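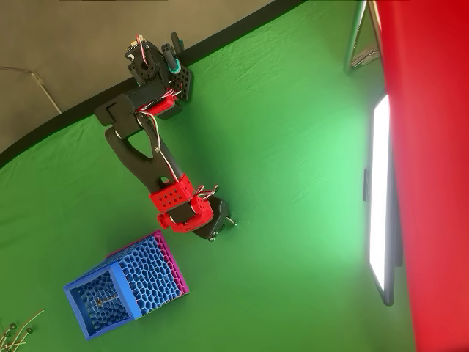
게레텐(Gereten)의 인구 정책을 같이 읽고, 같이 따지고, 같이 고쳐 쓸 분들을 찾습니다! 저는 케타노(Ketano)라는 작은 주민 연구 모임에서 진행을 맡고 있어요. 군청에서 해마다 인구 계획이라는 걸 내는데, 두께만 보면 기가 죽지만 막상 펼치면 우리가 매일 겪는 얘기들이거든요. 출산 지원금, 빈집, 통학 버스, 야간 진료, 이런 거요. 지난번 계획서에 실린 인구 그래프를 종이에 옮겨 그려 봤더니 검정과 빨강 부품으로 된 저 로봇 팔처럼 위에서 비스듬히 쭉 내려오더라고요. 꺾이는 데도 없고 쉬어 가는 데도 없고... 그 선을 두고 "젊은 사람들이 안 낳아서"라는 한 줄로 설명을 끝내 버린 게 저는 영 마음에 걸렸습니다. 그래서 올해는 주민 토론단을 꾸려서 우리 의견서를 따로 써 보려고 해요.

무슨 일을 하냐면요

모임은 모두 여덟 번입니다. 앞의 세 번은 읽는 시간이에요. 군 인구 계획 본문이랑 예산표, 그리고 우리가 작년에 돌린 설문 결과를 읽습니다. 설문은 499가구에 보냈고 209가구에서 답이 왔어요. 솔직한 답이 많아서 저는 그거 정리하다가 몇 번 손을 놓고 창밖을 봤습니다. "지원금은 받았는데 소아과가 없어서 결국 차를 한 대 더 샀다"는 답도 있었고, "아이 계획이 없다고 하면 회의에서 할 말이 없는 사람 취급을 받는다"는 답도 있었어요. 이런 걸 숫자 옆에 나란히 놓고 읽어 보자는 거죠.

가운데 세 번은 토론입니다. 큰 주제는 돈, 집, 돌봄으로 잡아 놨는데 바뀔 수 있어요. 작년 준비 모임 때도 분명 주택 얘기로 시작했는데 끝날 때는 다들 막차 시간표를 붙들고 있었거든요. 저는 그런 옆길을 꽤 좋아하는 편이라 억지로 끊지는 않을 겁니다(대신 시간은 지킬게요, 약속).

마지막 두 번은 쓰는 시간이에요. 의견서 초안은 제가 잡아 오고, 문장을 같이 고칩니다. 한 사람이라도 끝까지 동의하지 않는 대목은 소수 의견으로 따로 싣습니다. 다 같은 말을 하는 의견서라면 저 혼자 써도 되니까요.

몇 분이나 모시나요

토론단 정원은 97명입니다. 왜 하필 97명이냐고 많이들 물으시는데, 판가니반(Panganiban) 강당에 놓을 수 있는 의자에서 진행하는 사람들 자리를 뺀 숫자예요. 깊은 뜻은 없습니다. 신청하시는 분이 정원을 넘으면 나이, 사는 마을, 가구 형태를 보고 나눠서 추첨해요. 먼저 신청하신다고 유리한 건 없으니까 천천히 생각하고 보내셔도 됩니다.

첫날과 마지막 날은 모두 강당에 모이고, 나머지는 조별로 나눠서 진행해요. 조 모임은 푸다네스(Pudanness) 북카페 안쪽 방에서 합니다. 큰길에서 한 칸 들어간 골목에 있고 간판이 작으니 처음 오시는 분은 약국을 보고 찾으세요. 주차는 안 되고요, 자전거는 뒷마당에 세우면 됩니다.

이런 분이면 좋겠어요

게레텐에 살거나, 여기서 일하거나, 여기로 학교를 다니는 만 열여섯 살 이상이면 누구나 됩니다. 국적은 안 봅니다. 전입한 지 얼마 안 되신 분도 환영이고, 곧 떠날 생각인 분도 정말 환영이에요! 오히려 떠나려는 분 얘기를 꼭 듣고 싶어요. 인구 계획에는 들어오는 사람을 위한 쪽은 여러 장인데 나가는 사람한테 왜 나가는지 묻는 쪽은 한 장도 없더라고요.

정책이나 통계를 공부하신 분이 오시면 물론 반갑지만 조건은 아닙니다. 표 읽는 법은 첫 시간에 같이 해요. 합계출산율이랑 출생아 수가 어떻게 다른지, 순이동이 뭔지, 고령화율을 계산할 때 뭘 뭘로 나누는지. 저도 처음에는 순이동을 순한 이동인 줄 알았던 사람이라 어떤 질문이 나와도 안 놀랍니다.

아이가 있는 분, 없는 분, 생각 중인 분, 그 질문 자체가 지긋지긋한 분, 다 괜찮아요. 신청서에 자녀 계획을 묻는 칸은 없습니다. 모임에서도 서로 묻지 않는 걸로 정해 놨어요. 본인이 꺼내시는 건 자유고요.

어려운 분도 있어요. 군의원과 군청 인구 담당 부서에서 일하시는 분은 이번 토론단에는 참여하실 수 없습니다. 마지막 날 발표회에는 오실 수 있으니까 그때 앞줄에 앉아 주세요. 정당에 가입한 분은 상관없지만 모임 안에서 선거 운동은 안 됩니다.

참가비와 수당

참가비는 없고, 저희가 회당 사만 원씩 수당을 드립니다. 많지 않은 거 알아요. 그래도 저녁 시간을 통째로 내주시는데 김밥 한 줄로 때우는 건 아니다 싶어서 예산에서 제일 먼저 떼어 놓은 돈입니다(김밥도 있습니다). 수당은 그날 모임이 끝나고 계좌로 보내 드려요. 지원금이나 급여를 받고 계셔서 소득 신고가 신경 쓰이는 분은 미리 말씀해 주세요. 교통비로 바꿔 드릴 수 있는지 같이 알아볼게요.

돌봄은 강당 모임과 조 모임 둘 다 있습니다. 아이뿐 아니라 어르신을 모시고 오셔도 돼요. 옆방에 돌봄 선생님이 계시고, 저녁도 같이 드립니다. 신청서에 누구와 함께 오시는지, 못 드시는 음식이 있는지만 적어 주세요. 수어 통역과 큰 글씨 자료는 요청하시면 준비합니다. 번역 자료가 필요한 분은 어떤 언어인지 알려 주시고요.

시간

저녁 7시에 시작해서 9시에 끝납니다. 9시 넘어서까지 얘기하고 싶으신 분들이 꼭 계시는데, 그건 골목에 나가서 하시면 됩니다. 첫 모임은 3월이고 두 주에 한 번씩 이어져요. 정확한 날짜표는 선정되신 분께 문자로 보내 드립니다. 여덟 번을 다 오시면 제일 좋지만 두 번까지는 빠지셔도 의견서에 이름을 올릴 수 있어요. 이름 올리는 걸 원치 않으시면 빼 드립니다. 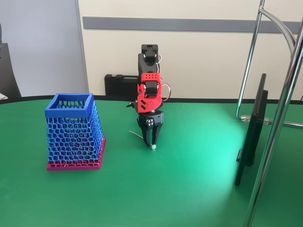

신청은 이렇게

신청서는 한 장입니다. 이름이나 별명, 연락처, 사는 마을, 나이대, 누구와 사는지, 그리고 "게레텐에 계속 살고 싶은 이유나 떠나고 싶은 이유"를 적는 칸이 있어요. 마지막 칸은 한 줄이어도 되고 뒷면까지 넘어가도 됩니다. 맞춤법은 안 봐요.

푸다네스 북카페 계산대 옆에 종이 신청서가 있고, 다 쓰신 건 거기 있는 나무 상자에 넣으시면 됩니다. 면사무소 민원실에도 몇 장 놓아뒀는데 금방 떨어진다고 하니 없으면 저희 쪽으로 전화 주세요. 전화로 불러 주시면 제가 받아 적기도 합니다. 저 타자 빨라요.

접수는 2월 말까지 받습니다. 결과는 되신 분, 안 되신 분 모두에게 알려 드릴게요. 추첨에서 떨어지신 분은 대기 명단에 두었다가 빈자리가 나면 연락드리고, 원하시면 읽기 자료도 같이 보내 드려요.

조 진행자도 같이 뽑습니다

이쪽은 모두 8명이고 수당이 따로 있습니다. 회당 구만 원이고, 모임 전 준비 회의까지 나오셔야 해요. 하는 일은 말 많은 분 말을 잠깐 멈추고 말 없는 분께 마이크를 넘기는 거, 기록지 채우는 거, 끝나고 컵 치우는 거입니다. 컵은 저도 치웁니다. 회의 진행 경험이 있으면 좋은데 마을 총회, 학부모 모임, 동아리, 노조, 교회 구역 모임 다 경험으로 칩니다. 본인 의견이 강한 분은 진행자보다 토론단으로 오시는 게 훨씬 즐거우실 거예요. 진행자는 그 자리에서 자기 의견을 못 내거든요. 저는 작년에 그게 제일 힘들었습니다.

진행자 신청은 같은 신청서 맨 위에 "진행"이라고 써 주시면 되고, 따로 짧은 통화를 한 번 합니다.

자주 물어보시는 것들

의견서를 내면 군청이 받아 주느냐고들 하시는데, 받기는 받습니다. 주민 의견으로 접수되고 서면 답변이 와요. 그 내용이 계획에 들어갈지는 저도 장담 못 합니다. 대신 답변이 오면 토론단 전원에게 그대로 보내 드리고, 6월에 다시 모여서 답변을 같이 읽을 거예요. 이건 여덟 번에 안 들어가는 번외 모임입니다.

녹음은 조별로 합니다. 기록지 만드는 데만 쓰고 의견서가 나오면 지워요. 녹음이 불편하신 분이 한 분이라도 있는 조는 손으로만 적습니다.

부부나 가족이 같이 신청하셔도 되는데 조는 다르게 짜요. 같은 조에서 집안 얘기를 시작하시면 아무도 못 말립니다.

케타노가 어디 소속이냐는 질문도 받는데 소속은 없습니다. 회비와 작은 기금으로 굴러가고 수입 지출은 모임 게시판에 올려 둬요. 궁금한 게 더 있으면 평일 오후 2시 이후에 전화 주세요. 오전에는 제가 다른 일을 하고 있어서 못 받습니다.

분류: 주민참여 > 모집 공고 | 태그: 인구정책, 지역소멸, 토론단, 게레텐
마지막 수정: 2월
문의: 케타노 주민 연구 모임 (푸다네스 북카페 안쪽 방) | © 케타노 | 맨 위로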